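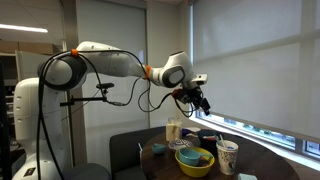 Bench 2, tabletop task, arm at reach over the crockery set.

Budget check: second single-arm cell, tabletop handling
Forum: Equipment and Procurement

kaede_oda
I am putting together the equipment request for a second cell to match the one in the photo. The work is household tabletop handling: bowls, cups, a measuring cup, a plate, a jar. The arm and base are already approved under the Elar project, so please leave those out of it. What remains is everything bolted, clamped or strapped to them, and I have £2,000 for that.

Current draft:
Gripper, Rendora two-finger, 70 mm stroke
Spare finger set
Wrist camera and bracket
Cable dressing kit for the arm, £119
Table and two chairs
Object set

The gripper takes most of it. Henden have quoted for the lot except the furniture and the objects. The quote holds until the end of January. Questions: is the cable kit worth having, and is one spare finger set enough for a year?

Kaede Oda

torquebudget
Skip the cable kit. You are running external cables in loops from shoulder to wrist and presumably have been for a while. Hook-and-loop straps and a bag of P-clips will do the same job for the price of lunch. Put the £119 towards fingers.

m_ferrier
Disagree. Straps hold the cable where you put it, but they don't control the bend radius at the wrist, and that is where the conductors go. We lost two gripper leads on a cell dressed the way yours is. A replacement lead from Rendora plus the downtime costs more than the kit. If the arm moved between two poses all day I would side with torquebudget, but for general handling the wrist rotates all over the place.

torquebudget
How long were the slack loops? If the lead was short to start with, no kit would have saved it.

m_ferrier
Long enough at the time of fitting. Then somebody moved the camera bracket and the lead was rerouted round it. I accept that is partly our own fault. The kit has a rotating guide for the wrist, so a rerouted lead still has somewhere to go.

kaede_oda
Useful. On the gripper itself, since it is the largest line: I have no complaint about the current one mechanically. The linkage is open, the screws are all reachable without taking it off the flange, and a finger can be changed between runs. My concern is width at the table. 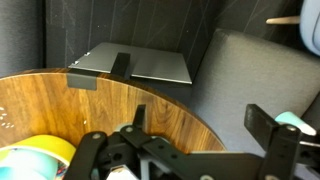 With the fingers low over the top, the linkage takes up a lot of the wrist camera's view, and anything small behind a finger is hidden from it until the arm moves off. I have therefore been considering either a narrower finger, which Rendora list as an option, or a second fixed camera on a stand. The narrow finger is cheaper. The fixed camera helps with more tasks. I cannot fund both out of this request.

sheetmetal_ian
Fixed camera. Narrow fingers flex more under side load and you will be buying them again by summer. Also check whether the software licence is per camera. With Sugiyama it was per stream when we bought, and that caught us out after the purchase order had gone in.

kaede_oda
I had not checked. I have written to Sugiyama for the current terms and will post what they say.

m_ferrier
I would get a figure for the narrow fingers before ruling them out. For cups and measuring spoons the side load is low. It is jars that cause the trouble, full ones in particular. You could keep the standard pair for those, at the cost of a changeover.

torquebudget
Nobody has mentioned the furniture. Why is a table in a £2,000 equipment line at all? Ours came from stores. Round tables are a nuisance for fixturing as well, because a clip made for a straight edge only bears at two points on a curved rim.

kaede_oda
The second cell has to match the first so that results can be compared, and that includes the table shape. I take the point on clips. For the new table I will ask for a bracket with a screw clamp. Furniture can probably move to the general budget, so I have taken it off.

sheetmetal_ian
Then you have room for a second spare finger set. We get through 4 sets a year on one cell, though ours is on two shifts.

kaede_oda
We run one shift, so two sets it is. Revised draft:

Gripper, Rendora two-finger, standard fingers
Spare finger sets, two
Wrist camera and bracket
Fixed camera and stand, subject to licence terms
Cable dressing kit, £119
Object set, duplicated from bench 2

Henden are requoting on that basis.

torquebudget
I still think the cable kit is money wasted, but the rest looks sound. Ask Henden to show carriage as a separate line.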